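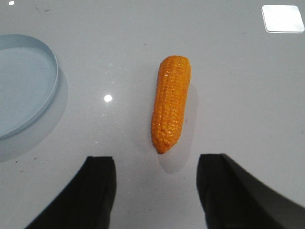

Toy corn on the table, orange-yellow.

Search this forum Enter keywords Go

Corn maze pricing – is anyone else done with these?

clive_naylor
Went to the Civstead maze with my sister's kids. Admission, then parking, then a separate ticket for the "corn pit," then a map you have to buy if you want any chance of getting out before dinner. The sign out front says the farm has run a maze since 1988. I grew up twelve miles from there and in 1988 that was a soybean field with a dead tractor in it. Why do these places all need a founding date?

shirleyg
My aunt worked the gate there and she says there was a maze, just a small one behind the barn. Maybe you didn't go around the back.

clive_naylor
Maybe. I'd like to see one photo of it.

Ackroyd
The date doesn't bother me. What bothers me is "over 1000 varieties of heirloom corn" on the flyer. Who has 1000 varieties? I grow four and I can barely keep two of them from crossing. They'd need half the county to keep the pollen apart.

luminita_z
They could be counting the seed packets in the shop. It says varieties, it doesn't say growing.

Ackroyd
Then the flyer should say "we have a rack of seed packets."
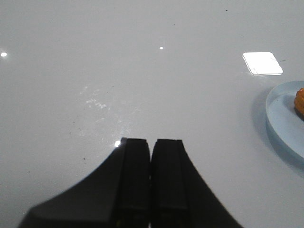 When is it too late in the season for a maze visit to be worth the money?
Once the stalks have gone brown and started falling over, since by then you can see through the rows and the paths are mostly mud.

imogen_garside
I'm going to disagree with the whole thread. We pay to get in, the kids run around for three hours, they sleep in the car. I've spent more on a movie and gotten less. If you don't want the map don't buy the map.

clive_naylor
Three hours because they couldn't find the exit.

imogen_garside
Still three hours.

shirleyg
The Drestevberg farm does it for one price, parking included. No corn pit though.

luminita_z
Drestevberg raised it last year. They also claim 2607 yards of trail and I walked it with a step counter – not even close unless you get lost twice.

Ackroyd
Everybody gets lost twice. They probably count that.

clive_naylor
Has anyone tried the early ticket deal they both push in February? Paying eight months ahead for a field that hasn't been planted sounds like a great deal for the field.

shirleyg
I did it once. It rained and they gave me a voucher. The voucher expired.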